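Chapter 4
Watching a Machine Work

In July, Plostico opened its doors to 70 visitors, most of whom had come for the sandwiches. Dirk Janssen, who ran the tour, promised that the arm would begin in a moment. Engineers use the word "moment" the way geologists do.
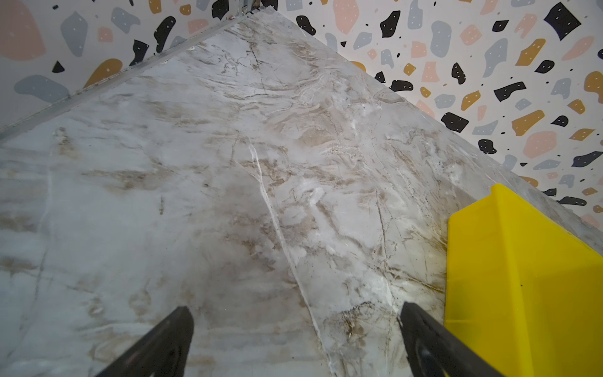
Much of any demonstration is waiting, and waiting is where a careful observer earns a living. Before you read on, write down what you would want to know about a robot you were about to see. Marlene Trindade's students filled a page. Most of them asked how strong it was — a fair question for a crane.
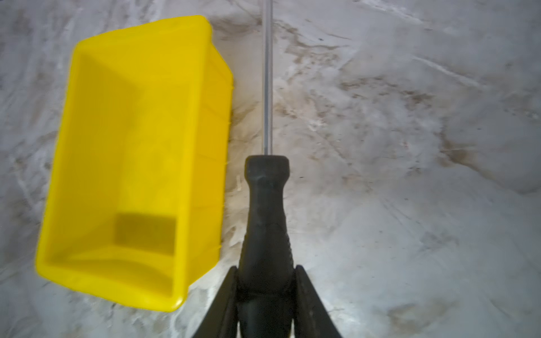 The subject of this chapter is grasping, a skill you mastered before you could spell it. A gripper with two fingers has fewer options than your hand. It can hold a tool by its black handle, one finger on each side, with the long metal shaft pointing away beside a yellow bin, and a visitor will see very little happening. Section 4.1 asks what has to be decided before those fingers close. Section 4.2 asks who decides it, a matter on which Janssen and his own brochure disagreed.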